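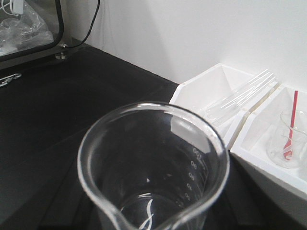 A reader wrote to ask why the numbers on a beaker stop before the rim. The space above the top mark is left so that liquid can be stirred without spilling.

Home | Measuring | Glassware | Safety

Reading a Beaker
By the Padside science desk, 12th July

A beaker is a wide glass cup with a spout for pouring. The numbers on its side show volume, the amount of space a liquid takes up. Small beakers are usually marked in milliliters.

Set the beaker on a flat bench. Lower your head until your eyes are level with the liquid. The surface curves up where it touches the glass. Read the mark at the lowest part of the curve. If it lies between 80 and 100, you must estimate. A reading of 88 is only a good guess.

Thin glass tubes roll easily, so store them in a tray.

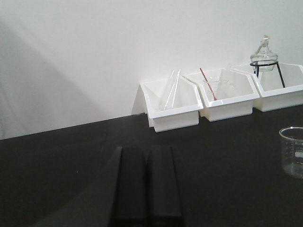 Can we keep the tubes and the beakers in one tray, asks a class in Kerkholm. They can share if nothing is stacked, but a heavy beaker may crack a tube. Two trays are safer.

Tell an adult about broken glass. Do not pick it up.

Contact Padside | Back to top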